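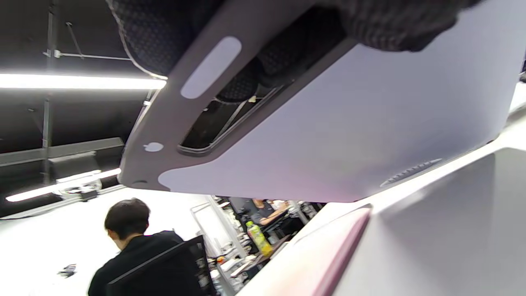
Underside of a laptop, showing the rubber feet and logo.

Cumida Members' Forum > Policy Consultation > Marking and registration of shared property

harries_office
Posted January 12, 2024

Members are invited to comment on the draft property marking policy for Harries House. The current register lists 416 items, from portable computers to kitchen equipment. The draft proposes that every item valued at $20 or more carry a permanent mark and a register number. Items held in the Kiltodis annexe would be treated in the same way. Submissions close at the end of February.

mwren
I support the register but have reservations about permanent marking. Engraving a computer case lowers its resale value, and the house recovered $3854 last year from the sale of retired equipment. A tamper-evident label beside the serial number should be sufficient.

tollgate_k
With respect to mwren, labels were tried at the annexe and a good many had lifted or gone missing by the next stocktake. The insurer's renewal form also asks whether items are "permanently identified". I would not be comfortable ticking that box on the strength of a sticker.

mwren
The form asks the question - it does not make cover conditional on the answer. I have read the schedule as well. Could the office confirm the wording of clause 10 before members rely on it?

harries_office
The wording will be attached to the revised draft.

s_ibbotson
My concern is the threshold. At $20 the policy captures most of the kitchen. Are we proposing to engrave saucepans? Surfaces that touch food should be excluded outright, as grooves are difficult to clean.
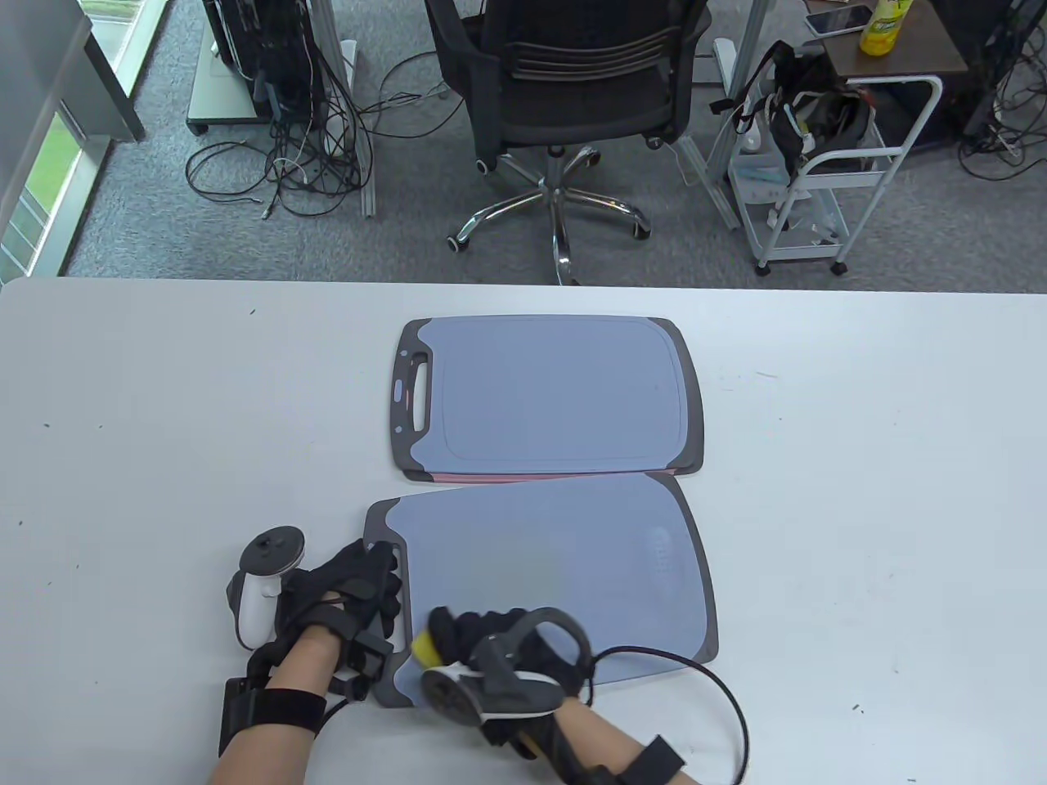
Idris Prydderch
Policy Convenor, Harries House

Thank you to all who have contributed. I will respond to the kitchen question first. Chopping boards, knives and cookware will be removed from the marking requirement and listed by category only. Where a mark is wanted, a colour code on the handle end is acceptable.

On computers, I do not agree that a label alone is adequate. I am, however, prepared to recommend that the mark be confined to the base and kept clear of the serial number and ventilation openings.

tollgate_k
That is acceptable to me. Will the Nusance software accept category entries? The version at the annexe would not save a record without a number.

Idris Prydderch
It will accept a placeholder number. The office can supply the format on request.

mwren
I remain opposed to engraving and ask that my objection be recorded with the submissions.

harries_office
Recorded.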